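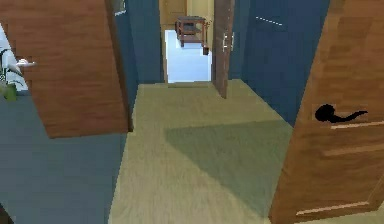
Door open, corridor beyond, blue wall on the left.

March, sea day that was meant to be a port day

The announcement came at ten to seven. The captain of the Maldonado has a lovely voice, the sort that could sell you a funeral plan, and he used it to tell us that the swell at the anchorage was outside limits for the tenders and we would be "continuing our journey". I lay there and worked out that continuing our journey meant going past the island and waving.

I'd read up for this one. I had the walk to the lighthouse marked, and the bakery with the pies, and the alternative bakery in case the first had been stripped by the people from the suites, who get tender tickets first. All of it is now general knowledge, of no use to me whatsoever.

By breakfast there were two parties on board. One held that the captain was a sensible man and that you don't want to be stepping off a platform into a bouncing lifeboat at our age. The other held that Jurus never meant to stop there at all, that it's a paper port, put in the brochure to sell the itinerary and skipped to save on fuel and local fees. Isauro Zepeda leads the second party. He has been skipped at this island before, on a different ship, and takes it as a pattern. I pointed out that the sea was visibly going up and down. He said that proved nothing.

They've refunded the port charges to our onboard accounts. I went to guest services to see mine, expecting at the very least the price of a pie, and got $7. The young man at the desk was very kind and printed it out for me. Behind me in the queue there was a fellow who wanted the cost of the whole cruise divided by the days and one of them handed back in cash. He was still going when I left, and he was still going when I came back past with my coffee, though he'd moved on to the laundry prices.

The replacement programme was slid under doors by nine. I give it here for the record: napkin folding, a talk on knots, carpet bowls (forward lounge, weather permitting, which seemed a strange condition for carpet), and an Enrichment Lecture with Jhonatan Henao entitled Islands of the Southern Ocean, illustrated. So we were shown slides of the place while it went by outside. You could turn your head and compare. The slides were better lit.

I will say the lecture was good. He explained about tender ports in general, and why the small islands don't just build a wharf. Apparently it would have to be dredged every winter, and half the residents would rather we came in dribs and drabs than all at once down a gangway. I thought of the queue at the waffle station and saw their side of it. He also said the decision gets made with the pilot and the tender crews well before we hear the voice, and that they'd had a boat in the water at first light and taken it straight back up again. I looked around for Isauro to see how he was receiving this but he'd gone to carpet bowls.

Lunch was a "Spontaneous Island Barbecue" on the pool deck. The pool itself had a net over it on account of slopping. I had a sausage and some of the slaw and held on to my plate with one hand. Service was cheerful, and slow.

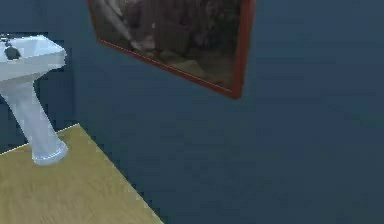

Priya thinks I should have seen it coming, and said as much over the slaw: anyone booking this route in the shoulder season ought to treat every tender stop as a maybe and be pleasantly surprised. She said she only ever counts the ports where the ship ties up, and by that method we have had a perfect cruise so far. I told her that by that method I'd paid a fair bit of money for two container terminals and a shuttle bus. She said the second terminal had been quite interesting. It did have a good crane, I'll give her that.

What I can't get past is the wording. I went and dug out the contract after lunch, the whole thing, in the type size they use for such matters. The line may "vary, omit or substitute any port for any reason", and for any reason is doing a lot of lifting there. By my reading they could omit the lot, take us out past the heads, go round in a circle for 20 nights and bring us back, and we'd be owed the port charges and a barbecue. Eliseo Escobedo says the Ziso ships have the same clause, only they give you a glass of something fizzy with it.

Still, the arvo came good, as far as sitting about goes. The cloud lifted, and we went up to the open deck at the back and watched the albatrosses, or what I was calling albatrosses until Fiifi Ackah lent me his binoculars and told me they were mostly petrels. Almost 100 people had had the same idea about the deck chairs and had left a towel and a paperback on each of them. I stood.

At dinner the captain came on again. Tomorrow is Junex, which has a proper wharf, alongside from eight, all aboard at 4. Forecast moderate. A cheer went up from the tables by the window and Isauro was heard to say that moderate was what they'd called today.

I've set the alarm for half past six and put my walking shoes by the door. I've also circled the knots talk, which they are repeating, and I'm told we only got as far as the bowline.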